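Tesport Danladi two-arm bench kit

Can a robot do your chores yet? I get asked this most weeks, usually by someone who's just seen the price of the Danladi, so I've put my answer on the page with the kit itself. Short version: some of them, slowly, if you're patient! The job I like to show people is a plug-in and a power strip hung on a wall, because it sounds so easy (you'd do it while on the phone) and it's a proper test for a pair of arms.
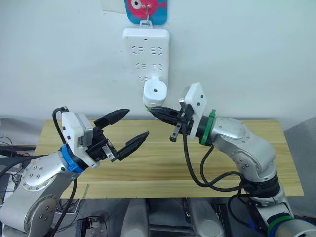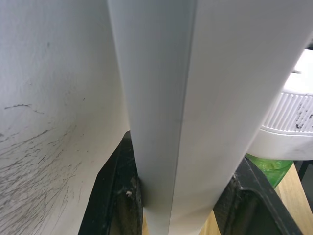
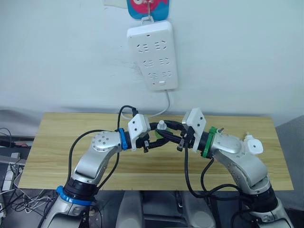
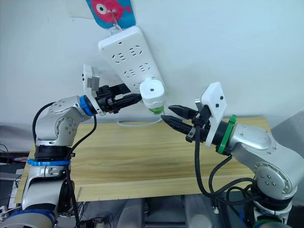 Three of those show the strip on its hook, and the second is a close-up from the gripper with a folded sheet between its fingers.

What makes it hard

A strip on a hook can swing. Push a plug at it and the whole thing may tilt away from you, and then your nice tidy line of approach is no good. You and I would steady it without thinking. Arms have to be taught that, and they'll have to be taught again if you swap the strip for a heavier one. Folding, wiping and putting things in bins are kinder places to start.

What you get

Two arms with black two-finger grippers
Wrist camera mounts
Firnness control software, one bench licence
Spare finger pads

Order code 2166. Packed weight 96 kg, so have a friend handy when it arrives.

Would I buy one for the house?

No, not yet. I'd have one in a workshop tomorrow though, for the dull repeat jobs where you can leave everything in the same spot. If you only need one arm, have a look at the Hirnden 824 instead – it's smaller and much less fuss to set up.

Lead times are longer in July, so do ask before you order.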